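Last updated 28th December. Column names changed in September; files older than that need `convert_headers.py` before use.

# Prillarine Rain Gauge Records

Daily rainfall totals from 68 manual gauges in the Prillarine valley, keyed from paper logbooks and checked against the monthly sheets kept at the Platance office.

## Files

- `daily.csv`: one row per gauge per day
- `gauges.csv`: gauge ID, elevation, rim height, opening date, closing date
- `flags.csv`: quality flags, joined on `gauge_id` and `obs_date`
- `convert_headers.py`: renames the old columns

## Columns in `daily.csv`

| Column | Type | Notes |
|---|---|---|
| `gauge_id` | string | Matches `gauges.csv` |
| `obs_date` | date | Date of the morning reading |
| `rain_mm` | float | Blank if missing, 0.0 if dry |
| `trace` | boolean | True if the observer wrote "tr" |
| `accum_days` | integer | Days covered by the reading |

Readings were taken at 8 a.m. local time and cover the period since the previous reading. To assign rain to the calendar day on which most of it fell, shift `obs_date` back by one.

## Quality flags

- `A`: accumulated total, `accum_days` greater than 1
- `S`: snow melted before measuring
- `M`: disagrees with the monthly sheet by more than 2 mm
- `U`: handwriting unclear, value keyed twice and still uncertain

There are 2222 `U` rows. They are kept in `daily.csv` with the second keyed value. Accumulated totals have not been split across days.

## Known problems

Gauge `FL-04` (Flula) was moved uphill by some 132 meters and kept its ID. Treat it as two stations for trend work. The Srivastava farm gauge has no recorded rim height. Inches were converted at 25.4 and rounded to one decimal, so small totals in the early logbooks cluster at 0.3 and 0.5.
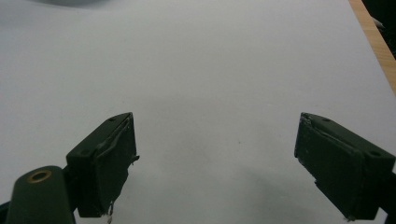

**Are blank values in `rain_mm` the same as zero?**

Blank means no reading was recorded. Dry days are entered as 0.0, and trace days are 0.0 with `trace` set to true.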